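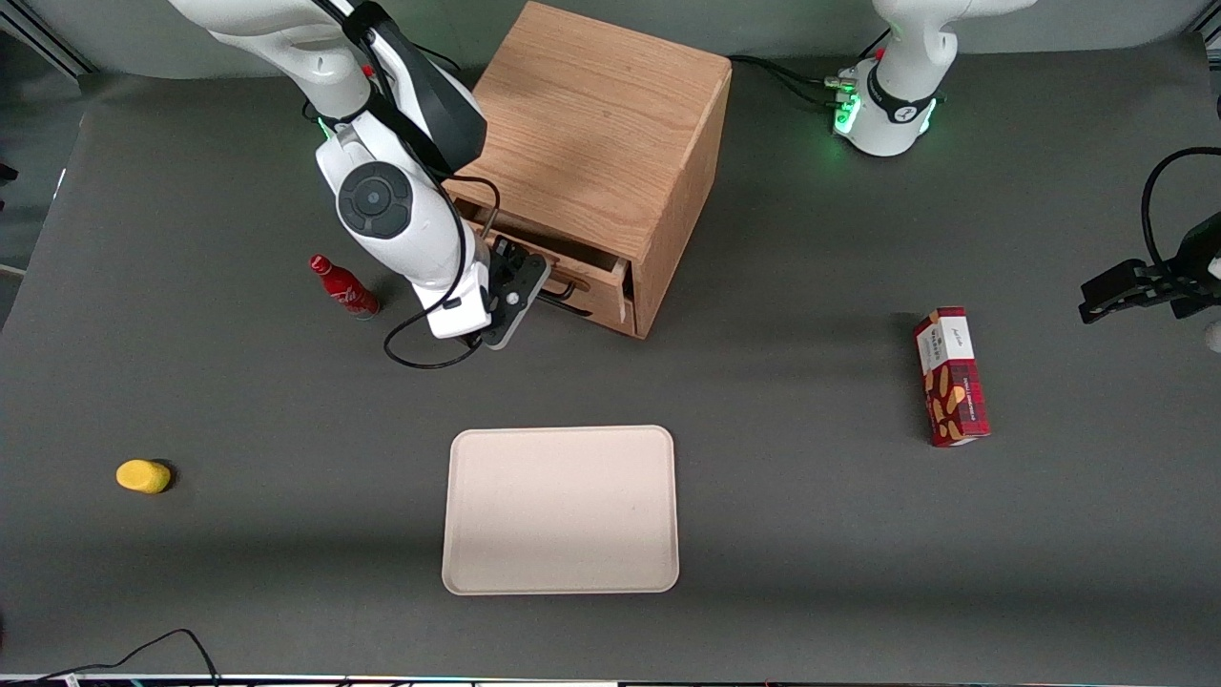 Ravinder Gagnon wrote in to ask whether an ethylene filter does anything a good walk-in and a fast stock boy can't do, and whether we would be selling them at all if the margin were thinner.

Fair question, and the second half too. The margin on the Varkham 300 is ordinary. We carried a different brand of filter years ago, dropped it, and swore off the whole category for a while. We stock this one now with some reservations, and they are written out further down the page so you can read them before you order.

Varkham 300 Ethylene Filter for Produce Coolers
Made by Brodska
Item no. 1534-V
Price: $753.00 (first cartridge included)
Usually ships from our own warehouse

What it is

A box with a fan in it that hangs in your produce cooler and pulls the air through a cartridge. Apples, pears, bananas, avocados and tomatoes give off ethylene gas as they ripen. Leafy greens, broccoli, cucumbers and cut flowers don't like it. Put both groups in one room and the second group goes yellow, limp or spotted sooner than it should. The pellets in the cartridge react with the gas and take it out of the air. When they are used up they change color from purple to brown, and you put in a new cartridge.

The chemistry is old and I have no quarrel with it. My quarrel is with the way these things get sold.

What the brochure says, and what we say

The Brodska brochure talks about "orchard freshness, held in time." Please ignore that. Lettuce that arrives tired stays tired. A filter won't fix a cooler that runs warm, a door that gets propped open during deliveries, or a case of berries that sat on the dock until noon. If any of those is your problem, spend the money on a strip curtain and a decent thermometer first. We sell both and they cost a lot less than this.

The brochure also has a chart of shrink before and after. It doesn't say what store, what season, or what else was changed at the same time. We asked and were sent the same chart in a larger size. I would not plan a budget on it.

Who it may suit

Stores with a single produce cooler, where apples and greens have to share the air. That covers many independents and most farm stores in October, when the bins of apples come in and there is nowhere else to put them.

Stores that keep floral in with produce. Carnations are very touchy about ethylene.

Who should save the money

If you have two coolers and the patience to sort your stock between them, you already have what this box does. The same goes for stores that turn the whole room over every day or two. The gas needs time to do its harm, and stock that's out the door by tomorrow doesn't give it much.

It is also no use in an open display case. The air in those spills out into the aisle all day long. Brodska's rep told us otherwise and we didn't believe him.

Specifications

Room size: up to 300 square feet of floor, standard ceiling
Weight with cartridge: 18 pounds
Mounting: ceiling chain or wall bracket, both supplied
Power: standard wall plug, grounded
Cartridge: Rai refill, one at a time
Controls: on/off switch, two fan speeds
Washable pre-filter: yes

On that room size: it is the maker's number, and we think it's generous. It assumes the door stays shut and the evaporator fans are moving air the way they should. For a packed room with boxes to the ceiling I would treat the high fan speed as the only fan speed.

Things we don't like

The cartridge window is on the side. Hang the unit close to a wall and you can't see the pellets without taking it down or holding up a mirror. Leave room on that side when you mount it.

Only the Rai refill fits. The slot has a plastic key that keeps other cartridges out, and the key does nothing else as far as we can tell. Refills are priced separately and you should look up that price before you buy the unit, which is the order we'd suggest for anything that takes refills.

There is no timer or reminder. The brochure gives a cartridge life, but we have left it off this page on purpose. It depends on how much fruit is in the room, and a store full of ripe bananas will burn through pellets far quicker than one that sells mostly roots and greens. Check the color when you do your cooler cleaning.

The low speed hums.

Things we do like

It comes apart with one screw. The pre-filter rinses out in a sink. The cord is long enough to reach an outlet, which sounds like small praise until you've bought cooler equipment. The case has no seams for mold to settle into.

How to tell if it's working

This is harder than it should be, and it's why so many of these get bought on faith. You can't see or smell ethylene at cooler levels. Write down what you throw away for a month before you plug it in, by item, then keep writing it down after. Don't change suppliers or move the shelves in the meantime. If the broccoli and leaf lettuce lines don't move, the gas wasn't your trouble.

We take the unit back within our normal return period if it's clean and in the carton. Opened cartridges can't come back.

Customer remarks

Kirsten Lapointe: Greens hold better next to the apples than they did last fall. Whether they hold $753 better I couldn't say yet.

Normand Bergeron: Returned mine. Turned out my door gasket was shot. New gasket, no more yellow cucumbers. The return was handled fine.

Noémie MacPherson: Does it take smells out of the room too? We have an onion problem.

Reply from the shop: A little, at best. Brodska says yes, but we put onions in a room with one and the room smelled like onions.

Goes with

Rai refill cartridge for Varkham 300
Spare pre-filter
Karkutier cooler strip curtain, cut to width
Dial thermometer, hanging

Handle spent cartridges with gloves, since the pellets stain skin and concrete. Ask your local waste office how they want them thrown out.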